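Chapter 6
Packaging and Portions

Jeferson Pacheco sold snacks from a single table in Camargo before he rented a shop. In his first October there he ordered 3,710 small bags. He had picked them by price. By the end of the season he had used 1,445 of them, and the rest were the wrong width for what he was selling.

His mistake is a common one. A package has to fit the food, the shelf, and the amount one person will eat at a sitting. This chapter looks at small packages, the kind that hold a handful of snacks or a single piece of candy.

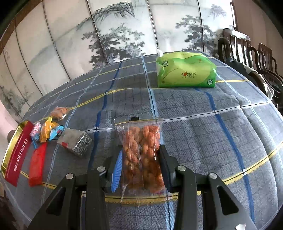 Clear plastic film is the usual choice for dry snacks. It weighs little, it seals with heat, and it lets the buyer look at the food before paying. Twisted or braided pieces need more room than flat ones of the same weight, so a bag that holds 90 grams of chips may hold only 80 grams of twists. Film also wrinkles, and a wrinkled bag is harder to read if the label is printed low or near a corner.

A rigid clear box costs more but keeps fragile food from being crushed. Candy is most often wrapped one piece at a time, with the ends twisted or crimped shut. The wrapper is small, so color does most of the work of telling one flavor from another.

Section 6.1 covers film and seals. Section 6.2 covers boxes and wrappers. Section 6.3 returns to Pacheco's shop and works through his second order, which he placed with a supplier in Prostadmont.

Key terms: film, heat seal, crimp, fill weight, headspace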